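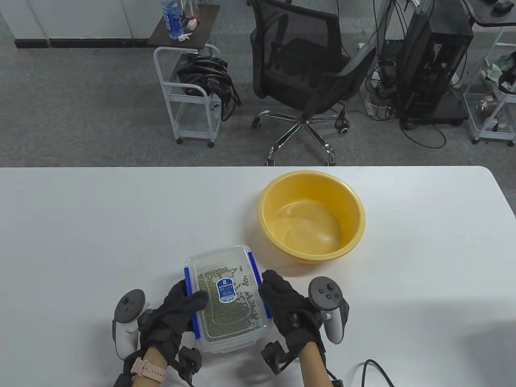 Mung beans in the clip-lid box, yellow basin at the ready.

Dry stores swap, Friday, Skudham hall. Bring beans, lentils, rice - anything that keeps. Lidded boxes please, both clips shut, we had split peas evrywhere in March. Label on the lid if you can.

Doors at 5, Oranuch Kongkaew has the scales. Basins provided for rinsing.

Comments
Marj: Are jars ok?
Pete T: Got 4 spare tubs, will drop off

Recent items
Matard seed list
Soup night - thankyou all
Lost scarf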